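Print this page | E-mail this story to a friend

The Cullent Station Log

Short fiction

The instruction came down from the Patness office on a single sheet, and Manuela Serra read it standing up. Cell 13 was to be returned to service by the end of the shift. The undersigned technician would confirm the condition of both arms, the cabling, the grippers and the work surface, and would enter her findings in the station log in the approved form.

She had kept the log for four years. The approved form did not allow for opinion, and she had learned to write without it.

"Cell isolated," she wrote. "Both arms at rest. Technician Serra attending. Supervisor Kvaran informed."

Þórey Kvaran had in fact informed herself. She had come down from the upper floor in her outdoor coat and taken the stool by the door, where she remained for most of the afternoon with the previous month's entries open on her knee.

"You replaced the tape," she said.

"The tape was replaced in accordance with section two."

"I am not questioning it. I am asking whether it was you."

Manuela confirmed that it was. The old lines had lifted at the corners, and the left arm had begun to set things down a finger's width from where it was told. She had stripped the table to the bare brown surface and laid the grid again in blue, square by square, with a steel rule. It had taken a morning. The log recorded it in one line.

The fault in the right arm was of a different kind. It had first been reported by the night shift at Nonora, where the cell had stood before its transfer, and the report had travelled with it. On certain descents the arm would stop above its target and wait. No alarm was raised. The controller recorded no error. After a period the arm would go on as though it had not paused, and the delay would appear in the figures and nowhere else. Nonora had exchanged the wrist. The contractor, Tedesco, had exchanged the elbow and submitted an invoice.

Manuela began with the cable. She released the straps along the forearm one at a time, ran the braided sleeve between finger and thumb from elbow to wrist, and fastened each strap again before opening the next. She found nothing at the first, the second or the third. At the fourth the sleeve had been drawn too tight. When the arm reached down and turned, the cable had no slack to give it.

"Strap four over-tensioned," she wrote. "Slackened and refitted. No damage to conductor."

"Is that the cause?" Kvaran asked.

"It is a finding."

"I see. And when will it be a cause?"

Manuela did not answer, there being no section under which to do so. She set the pot in the middle of the table, stood the corn in it, and went back behind the line. The test was the one laid down at Nonora and had never been altered. The arm was to descend over the pot at reduced speed, and the technician was to observe.
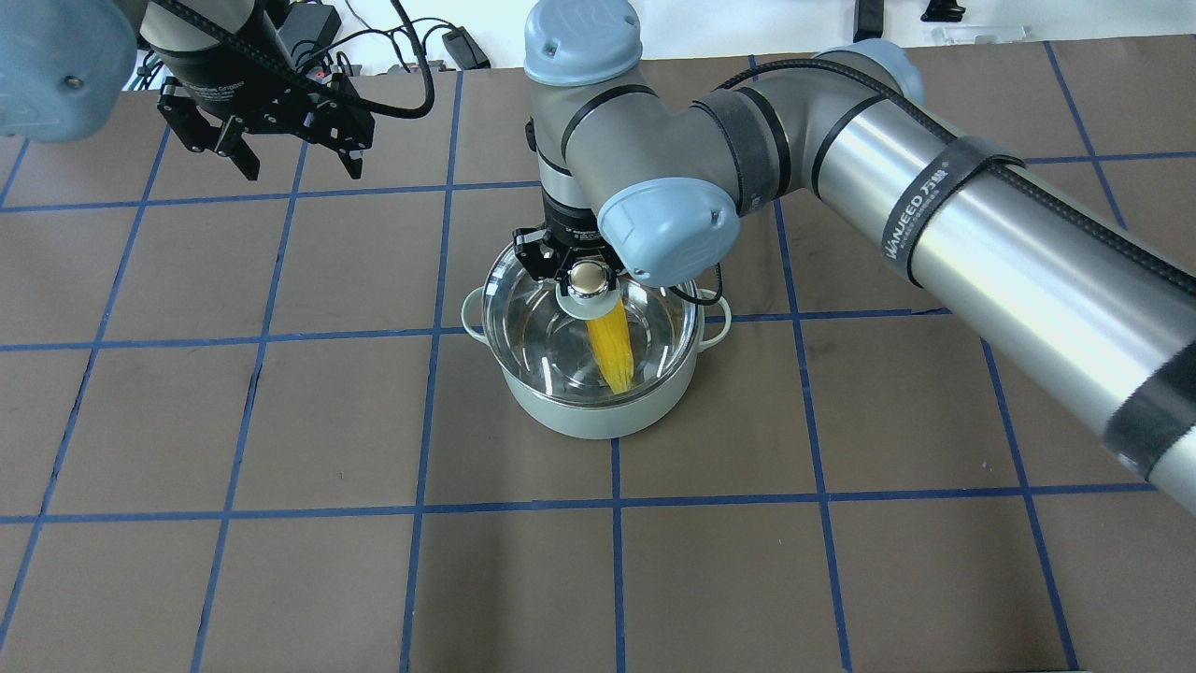 Cell 13, right arm over the pot; gripper above the corn.

She observed. Kvaran closed the book on her knee.

The test called for 35 descents. By the tenth the supervisor had taken off her coat. By the twentieth she had moved the stool to the edge of the line, although visitors were asked to remain by the door, and Manuela had decided that a supervisor was not a visitor within the meaning of the rules.

"My father worked on these," Kvaran said. "The first ones. He used to say that they stopped in order to think."

"The controller does not provide for that."

"No. He was told so in writing."

The arm went down and came up. Its small motors made the same sound each time, and after a while the two women ceased to speak over it. On the last descent Manuela found that she had been holding the pencil so hard that it had marked her hand.

There had been no pause.

She opened the log and wrote the date, October 25, 2020, and beneath it the number of descents and the result. The column for the cause remained. She considered it for some time.

"Strap four," she wrote.

Kvaran read the entry and signed below it. She did not return the book at once. She asked whether the arm might be run again, outside the test and without record.

"There is no provision for it," said Manuela, and reached for the switch.

Print this page | E-mail this story to a friend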